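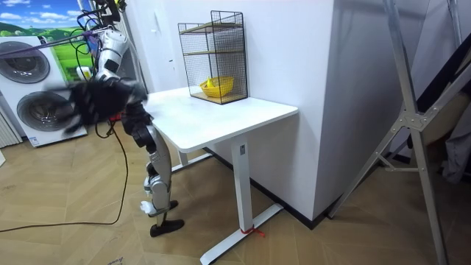 How to stop your humanoid treading on its own tether

Last December our robot walked a neat half circle, stood on its own cable and pulled the plug out of its own back. It then folded up like a deckchair. The log recorded this as "unexpected posture". Here is the routine we use now.

1. Press the stop, then put the robot on its hanger before you touch a cable. A limp robot still weighs what it weighed.

2. Look for the fault in the boring places first. I spent 126 minutes reading joint data before Iman Shehata pointed at the footprint on the lead.

3. Run your fingers along the whole cable with the power off. Any flat spot or kink, and it goes in the bin. Tape is not a repair.

4. Clamp the lead to the body so that a tug lands on the clamp and leaves the socket alone.

5. Take up the slack. Lying loose across the floorboards, a long black cable looks harmless – and sits exactly at ankle height for a robot with big feet.

6. Walk it at quarter speed, both directions, 10 turns each. Keep one hand on the stop and the other out of reach of the arms, which swing faster than you'd think.

If it still drops out, check the connector pins. Ours had one bent, and had probably been bent for weeks.

Comments

Weronika Cieślak: Step 3 found two bad leads here. Thanks, I think.

Sherif Erraji: What about an overhead boom?

Itzel Olvera: @Sherif we tried that. Ours caught an elbow instead.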